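The Tree on the Wall

Can a sticker really make a room? A skeptical look at the decal business

The tree arrived in a cardboard tube, and the instructions promised it would take 14 minutes. Danuta Nowakowski gave it an entire evening in December, a bottle of dish soap and most of her patience. By the end she had a trunk, a set of branches and a butterfly that refused to lie flat.

"The box said anyone could do it," she told me. "I'd like to meet anyone."

Wall decals have been sold to us for years as decorating without commitment. Skilix, whose catalog lists 400 designs, calls its trees "a forest in an afternoon." Huvaditz prefers "instant charm." I have looked at a lot of these walls over the past few months, and I'm still waiting for the instant part. Charm is a matter of taste, and mine may not be the one they had in mind.

The basic kit hardly varies. You get a dark trunk, some curling roots and a sheet of leaves in prints borrowed from quilts and wrapping paper. The leaves are meant to be scattered "naturally," a word doing a great deal of work. Most people space them like buttons on a coat. Then they run out of branch and send the leftovers drifting toward the light switch.

Baltasar Gallardo hung paper for a living before he retired, and he has little time for any of it. His complaint is with the surfaces. A decal shows off whatever is beside it, he says, so a bad skirting line or a scuffed edge gets noticed the minute there is something pretty overhead. "People buy the tree and forget the floor," he said. He charged by the roll in his working days, so he may not be a neutral witness, but I went home and looked at my own baseboards and was sorry I had.

The small corner is where the sellers are on firmer ground. A trunk gives a narrow space some height, and pale panels take a dark shape well. Pink on pink, which I had been ready to hate, can hold together if the prints are different enough from one another. I would still have stopped before the butterfly.
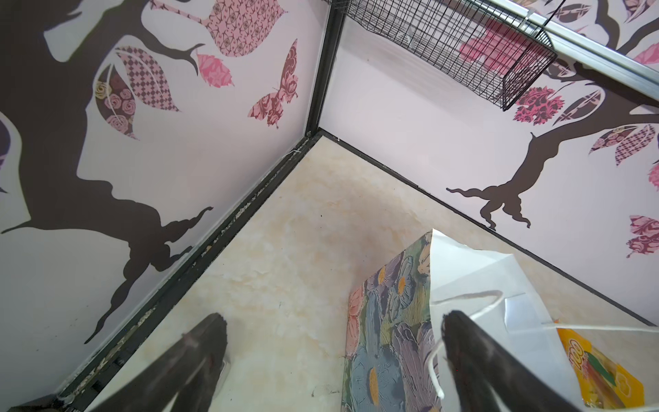
Checks, roses and damask share one tree, over a marble-patterned floor that could use a broom.

What the catalogs leave out is the end of the affair. Pelmont says its decals peel away clean. Nowakowski tried one leaf from a Pelmont sheet on the back of a closet door, left it there through the winter, and took a strip of paint off with it. The company's advice is to warm the vinyl with a hair dryer and pull slowly. She had done both.

She is keeping the tree. Taking it down sounds like more work than liking it, and her niece has named the butterfly. The rest of the Pelmont sheet is still in its tube on top of the refrigerator.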